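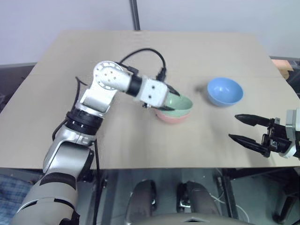

Prep table, cardboard cover, plastic bowls.

Rimer Hall shared kitchen
Walk-through checklist, January
Inspected by: Aravind Gounder

1. Table coverings clean and flat — PASS, WITH COMMENT
Cardboard is fine for crafts. I doubt it belongs under food. There is a faint crease or seam across the sheet. Replace with a wipeable mat.

2. Bowls and small ware stored dry — NOT CHECKED
I was told they are always dried first. I'd like to see that on a day they don't expect me.

3. Refrigerator at 40 F or below — PASS
Door dial and my own thermometer disagree. I went with mine.

4. Hot water at hand sink — FAIL
Took 133 seconds to run warm. The log says "instant" on 13 lines in a row, all in the same pen. Call Baltosov about the heater.

5. Fire extinguisher tagged and reachable — FAIL
Tag is current. Extinguisher is behind 20 stacked chairs. Same comment as last time.

6. Exit door opens freely — PASS
Sticks a little at the bottom. "It's only the weather," per the front desk. Maybe.

7. Cleaning products kept away from food — PASS
The Grellullow degreaser has no readable label left. Toss it or relabel it.

8. First aid kit stocked — PARTIAL
Plenty of gauze, no burn dressings. Odd choice for a kitchen.

9. Outlets near sink protected — PASS
Test button works on both. Cover plate on the left one is loose.

Items 4 and 5 stay open until I see them fixed — a phone call won't close them. Copy to Yu at the front desk.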